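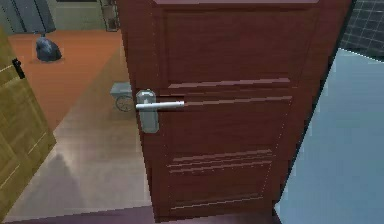 Door Rules, Second Edition: Now Open for Comment

The second edition of our Door Rules is up on the members' page, and we could not be happier with how it has come together! For newer readers, these are the shared house rules our group uses when a robot is asked to open, pass through or close a door in simulation, and they decide what we let each other call a success.

The first edition fit on one sheet and left far too much to good will. One team would score a door as open when the latch let go, another wanted the whole robot on the far side, and then we'd all sit down in March and try to compare numbers. The new edition has one definition. A door is open when the robot could drive through without touching the door or the jamb. Anything less goes in the log as "partly open" and gets its own column.

Starting position matters just as much. Every run now has to state whether the door began closed and latched, closed but unlatched, or already ajar. An ajar door is a perfectly good test (the Putel team has learned a lot about pushing from them), but please don't mix those runs in with the latched ones.

What else is new:

Handles. Lever handles and round knobs are reported separately. Say which way the lever points and which side the hinges are on. If your simulator lets the lever turn past its stop, fix that before you report anything.

Rooms. At least 80 of your 200 runs must take place in furnished rooms with ordinary clutter on the floor. Bags, bins, carts, all welcome! A bare hallway is a fine place to debug and a poor place to finish.

Neighboring doors. Where two doors stand close together, the task file must name the one you want. Grurkance lost a good chunk of spring to this and kindly wrote the section for us.

Force. The limit you set on pushing and pulling goes on the first page of the report, and it stays the same for every run. Hitting the limit ends the run.

Looks. Vary door color, floor finish and lighting between runs. Dark doors over shiny floors gave several of our vision models real trouble last year, and we would love more results on those.

Seeds. Publish them. If you have no favorite, start from 1081 and count up.

The part we argued over longest was retries. Zikham wanted none, Mazandarani wanted as many as fit in the time limit, and the draft allows one, provided the robot backs fully away from the handle first -- a person resetting the scene still counts as a failure. We think it's a fair middle, but tell us if your results say otherwise.

Comments go to the usual address and are open for 15 days. Short ones are great, and so are marked-up copies of the whole thing. If you have runs scored under the first edition, keep the old labels on them and don't convert. The checklist for reviewers is still being edited and will go up on the same page.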